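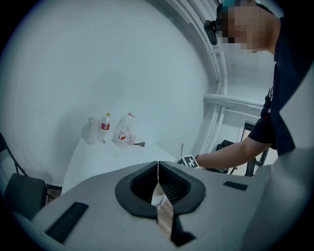 Sumathi Warrier wants the aisle lights checked before every single screening, including the second half of a double bill, and she is right, so that item has moved to the top.

Prasthorpe Film Club
Pre-show safety checklist, sci-fi marathon
Checked by: Yakubu Ibrahim
Date: June 7, 2018

1. Aisle and step lights
OK. All lit on both sides. Row F looked a bit dim during the test reel, so I swapped the bulb and now it looks great!

2. Emergency exits
OK. Both doors open fully from inside. The cardboard starship from the lobby was standing too close to the left one (it is a gorgeous thing, somebody spent weeks on those engines), so it now lives next to the box office.

3. Seating
Needs work. We have 200 seats and 3 are out of use, all in row K. Taped off. Please don't peel the tape, even for the final battle.

4. Projection booth
OK. Vents clear, extinguisher in date, cables taped down. Ran the opening crawl of Pinto as a test and the stars looked fantastic, really deep blacks.

5. Sound level
OK after a change. The space battle in Trureck was too loud in the front rows. Turned down two notches and you still feel every explosion in your chest.

6. Flashing light notice
Missing at first, now posted at both doors. The reactor scene in Sosora strobes for 29 seconds and people need to know before they sit down.

7. Costumes and props
OK. Helmets off once the lights go down, staffs and blasters at the coat check. Capes are fine if they stay out of the aisle (I'm wearing mine).

8. First aid kit
Restocked. Burn gel was low, probably from the popcorn machine.

Comments
Padmavathi Alva: Can we have a longer break before Sosora? Everyone rushed the stairs at once in December.
Yakubu: Yes! Added ten minutes. It's the best of the lot anyway, worth coming back to with a fresh drink.

Still open: row K brackets, on order.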